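Lens Remakes in a Small In-House Optical Lab
Project report, Ophthalmic Dispensing II
Olaia Ibarra, Llorente College

Background

Dinell Optical is an optometry practice with a finishing lab behind the dispensary. Uncut lenses come in from a wholesale lab and are blocked, edged and mounted on site. Some jobs have to be made a second time, either before the patient sees them or after pickup. The practice calls all of these remakes and writes them on a paper log next to the edger. Until this project the log had not been compared with the job tickets.

The aim was to find out which types of jobs are remade most often and at what step the error gets in. I worked under Aoi Kamata, the lab supervisor, who also checked how I sorted the reasons.

Method

I entered some 3,000 job tickets into a spreadsheet and matched them to the remake log by tray number. Of these tickets, 800 were for progressive lenses. Tickets for repairs, nose pads and plano sunglasses were left out before counting.
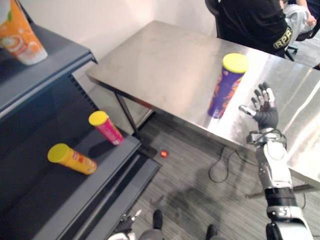

Figure 1. Snack cans on gray metal shelving.

Each remake was given one reason: wrong prescription entered, pupillary distance or segment height off, wrong size or shape, scratched or chipped lens, or other. If the log gave two reasons, I used the one that came first in the work order. A handful of log entries had no tray number and could not be matched. They are not in the results.

I also watched jobs being traced and edged on several afternoons in October. The lab traces frames on a tabletop tracer, and the shapes are stored in Tutix, the job software. Edging is done on a Skernow edger. I did not run the edger myself except on practice lenses.

Results

Progressive jobs were remade more often than single vision jobs, as expected. The most common reason for progressives was segment height. In most of these cases the height on the ticket matched the height on the finished lens, so the lens was made as ordered and the error was in the measurement. This means it happened in the dispensary and the lab could not have caught it.

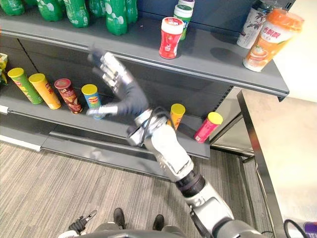 Figure 2. Robot arm and hand in front of the shelving.

For single vision jobs the most common reason was a size problem, usually a lens slightly too small for a metal frame. Rimless jobs were also high for their number, mainly from chips at the drill holes. Wrong prescriptions were rare. The ticket is read against the doctor's order at check-in and again before blocking, and this seems to work.

The overall remake rate was a little above 3 percent. I had no figures from another lab of the same size to set beside it, so I can't say if this is high or low.
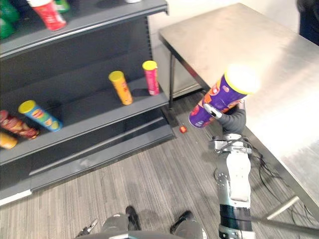
The size errors were not spread evenly. Many of them fell close together on the log, and when I checked the maintenance sheet, the edger had not been calibrated for a while before each group. The sheet asks for calibration every morning. On busy mornings the line was sometimes blank. A blank line does not prove the calibration was skipped, but Ms. Kamata agreed that it was likely. Calibration with test lenses takes 20 minutes if the wheels also need dressing, and less if they don't.

Limits of the data

The log was filled in by different people and some wrote much more than others. "Bad fit" was used for at least two different problems. Where I could not tell which one was meant, I put the job under other. Patients who had trouble with new glasses and did not come back are not counted anywhere.

Recommendations

Segment heights for progressives should be marked on the demo lens with the frame already adjusted to the patient's face, and the marked lens should travel in the tray with the job. At present it is often thrown out at the desk.

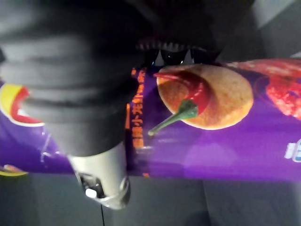 The calibration line should be moved from the maintenance sheet to the first job tray of the day, where the person edging will see it. The remake log should have check boxes for the reason and a required space for the tray number. A draft of the new log page is in Appendix B.

For rimless jobs I would need to look at drill bit wear, and there was no record of when bits were changed. The lab has started writing this down.

Appendix A: Reason codes used in the spreadsheet
Appendix B: Draft remake log page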